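Nischen und Kleinteile: Galerie

Habibur Seneviratne
Stand: Donnerstag, 11. August

Auf dieser Seite geht es um die karierte Nische in der Werkstatt Amarasinghe, um ihre Tapete und um die kleinen Sachen, die auf der Arbeitsfläche liegen. Dazu kommen Notizen zum Tapezieren, nach denen in den letzten Monaten mehrfach gefragt wurde. Die Maße und Mengen gelten für unsere Nische und lassen sich nicht ohne Weiteres übertragen.

Die Tapete

Das Muster heißt bei uns Cukberg. Es ist ein Pastellkaro in Rosa, Blaugrün, Orange, Flieder, Gelb und Weiß. Ausgesucht wurde es im April aus einem Stapel Restrollen, zusammen mit zwei einfarbigen Mustern, die wir dann nicht verwendet haben. Zur Wahl standen außerdem ein Streifen in Grau und ein Blattmuster, das auf der kurzen Wandbreite nach zu wenig aussah.

Die Bahnen sind 61 cm breit. Das Karo wiederholt sich in der Höhe so oft, dass beim Ansetzen wenig Verschnitt anfällt. Wer ein größeres Karo nimmt, sollte eine Rolle mehr einplanen. Bei Restrollen auf die Anfertigungsnummer achten, auch wenn der Verkäufer sagt, es sei alles dieselbe Charge. Eine unserer Rollen war im Flieder etwas dunkler und liegt jetzt im Regal.

Die Wände

Tapeziert sind drei Wände: hinten, links und rechts. Der Untergrund sind glatte Platten, einmal grundiert und über Nacht stehen gelassen. Die Fugen in den Ecken haben wir mit Acryl gefüllt und mit dem Finger abgezogen.

Begonnen wurde an der Rückwand, von der Mitte nach außen. Die Seiten kamen danach. In den Ecken läuft die Bahn ein kleines Stück um, die nächste sitzt mit der Kante darauf und wird mit dem Messer sauber geschnitten. Bei Karos sieht man jeden Millimeter, darum lieber mit Wasserwaage als nach Augenmaß arbeiten.

Als Kleister haben wir Ristex genommen, angerührt wie auf der Packung angegeben und dann noch einmal durchgerührt. Die Einweichzeit hat Habibur Seneviratne an einem Probestück ausprobiert. Zu kurz eingeweicht, wellte sich das Papier an den Rändern. Für die drei Wände hat knapp ein Eimer gereicht, der Rest wurde am nächsten Tag für Ausbesserungen gebraucht.

Die Arbeitsfläche

Hellgraue Fläche vor pastellfarbenem Karo. Nahe der Rückwand liegt das klappbare Schachbrett mit schwarzen und grauen Feldern und schwarzem Rahmen. Weiter vorn sind ein blaugrüner Stift mit runder Kappe und ein kleiner Holzklotz zu sehen, über der Fläche das weiße, eiförmige Teil zwischen gelb-schwarzen Fingern.
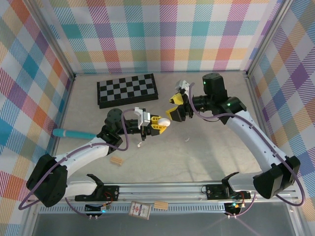

Das Schachbrett

Das Brett stammt aus der Kiste mit den Spielen. Die Figuren dazu sind in einem Stoffbeutel, getrennt vom Brett. Zwei Bauern fehlen und werden bei Bedarf durch Knöpfe ersetzt.

Im Regal ist das Brett zugeklappt und steht hochkant. Zum Reinigen genügt ein leicht feuchtes Tuch. An das Scharnier kommt kein Wasser. Ein zweites Brett, das im Aufenthaltsraum liegt, hat helle und dunkle Holzfelder und gehört nicht zu dieser Sammlung.

Die Stifte

Die Stifte werden nach Farbe sortiert und in Bechern aufbewahrt. Blaugrün ist knapp, davon haben wir zurzeit nur noch zwei. Wer einen leeren findet, legt ihn bitte in die Schachtel am Eingang und stellt ihn nicht zurück in den Becher. Kappen immer bis zum Anschlag aufdrücken. Die Marke ist uns gleich, wichtig ist eine runde Kappe, die beim Ablegen nicht aufgeht.

Stiftstriche auf der Tapete lassen sich nicht entfernen. An der Probetafel haben wir Radierer, Spülmittel und Spiritus versucht, und nach jedem Versuch war der Fleck größer als vorher. Geholfen hat nur ein Flicken aus demselben Karo, entlang der Linien zugeschnitten. Dafür sind die Reststücke in der flachen Schublade gedacht.

Klötze und Eier

Die Holzklötze sind Abschnitte aus der Tischlerei. Die Kanten wurden mit feinem Papier gebrochen, die Flächen blieben unbehandelt. Sie liegen in einer flachen Kiste, nach Größe getrennt, und die kleinsten in einem Glas mit Schraubdeckel. Neue Klötze kommen erst nach dem Abbürsten dazu, sonst sammelt sich Staub am Boden der Kiste.

Für die eiförmigen Teile gibt es einen Karton mit Mulden. Weiße und farbige kommen in getrennte Reihen. Wenn der Karton nachgibt, wird er ersetzt; ein gewöhnlicher Eierkarton aus dem Supermarkt tut es auch.

Licht und Farbe

Pastelltöne verändern sich stark mit der Lampe. Unter warmem Licht rutscht das Gelb ins Beige, und Rosa und Orange sind kaum auseinanderzuhalten. Wir haben uns für ungefähr 3.000 Lumen in neutralem Weiß entschieden, auf zwei Leuchten verteilt. Direkte Sonne bekommt die Nische nicht. In einem Raum mit Südfenster würde ich ein kräftigeres Karo nehmen oder ein Rollo davor hängen.

Das Grau der Fläche wurde nach der Tapete ausgesucht. Ein reines Weiß war die erste Wahl, ließ aber die weißen Teile verschwinden. Dunkelgrau nahm dem Karo die Farbe. Das helle Grau ist ein Kompromiss, mit dem alle gut arbeiten können.

Pflege und Aufräumen

Die Fläche wird am Ende des Tages abgewischt. Papierschnipsel und Krümel mit dem Handfeger aufnehmen und nicht in Richtung Rückwand schieben, dort setzen sie sich in der Fuge fest. Die Tapete wird nur trocken abgestaubt, von oben nach unten, mit einem weichen Pinsel.

Lose Kanten gleich nachkleben. Dazu etwas Ristex mit einem schmalen Pinsel hinter die Bahn streichen, andrücken und überschüssigen Kleister mit einem Schwamm abnehmen. Danach 90 Minuten in Ruhe lassen. Blasen in der Fläche kann man mit einer Nadel anstechen und mit dem Handballen ausstreichen.

Geplant

Im Nebenraum Siston soll eine weitere Nische entstehen, mit denselben Platten und einem anderen Muster. Im Gespräch sind ein kleines Punktmuster und ein einfarbiges Salbeigrün. Ein Musterstück von beiden hängt im Flur neben der Tür, Anmerkungen bitte mit Bleistift auf den Zettel daneben schreiben.

Reststücke der Cukberg-Tapete geben wir in kleinen Mengen ab, solange noch welche da sind. Sie reichen zum Beispiel für Schubladenböden, Heftumschläge oder die Rückwand eines Regals. Abholung in der Werkstatt Amarasinghe, Versand machen wir nicht.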